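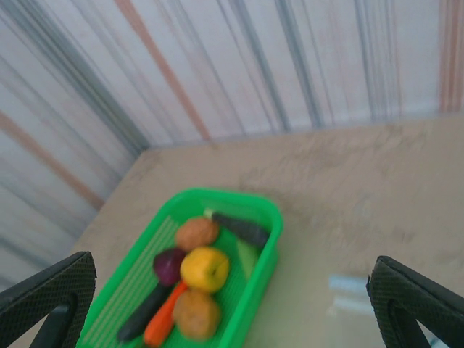
Fig. 1. Toy vegetables in a green basket.

Week 6: How shops decide where the vegetables go

Handout for Farzana Thambiah's group. Bring it with you, as the copier has opinions about reprints.

Most supermarkets put fresh produce by the entrance. As a way of packing a trolley this is daft – the soft things go in first and the tins go on top of them – but it has survived several decades of squashed tomatoes. The usual explanation is that colour and freshness put us in a good mood, and that a shopper who has already picked up a lettuce feels entitled to biscuits later. Urbonaitė calls this "credit", and you should know the term for the essay.

Her study followed 41 households in Virnholm for 11 weeks. They kept their receipts and wrote down what they had meant to buy. The gap between the two lists is the interesting part, and also rather sad reading. Note that people who know they are being studied buy more broccoli.

Loose or packed? Loose goods let us choose, which we enjoy, and let us prod, which the next customer enjoys less. Packed goods sell us six when we wanted two.
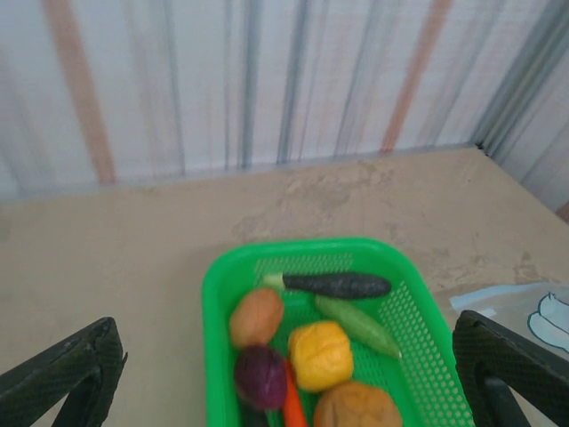

For next time

Read the Verkmont chapter, skipping the appendix unless you are fond of shelf heights. Then visit any food shop and sketch the route from the door to the milk. Mark every point where you slowed down, and what was on sale there. Write no more than 1000 words. Last year's longest answer ran to twice that and never reached the milk.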